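Temitope Onyeka
May 2020

1/ Notes on thermal expansion in long aluminum parts, after a reader in Dullstead asked why their bench reads differently in the morning.

2/ Aluminum grows by close to 23 microns per meter per degree C. Steel grows by half that. Bolt one to the other and the pair will bend.

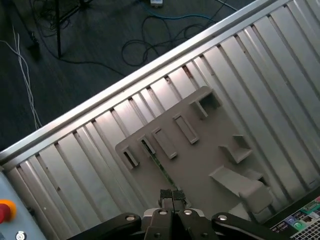 Gray plastic plate on ribbed aluminum, metal rail behind.

3/ Take a 700 mm bar and warm it 3 degrees. That's 48 microns. Fine for shelving, bad for gauge work.

4/ Fix one end, let the other slide. Slotted holes work — leave the screws on that side just snug.

5/ Log air temperature next to every reading. The Anness shop skipped this and spent 2 weeks chasing a drift that followed the heating schedule.

6/ Plastics move a lot more than either metal. Separate thread in June.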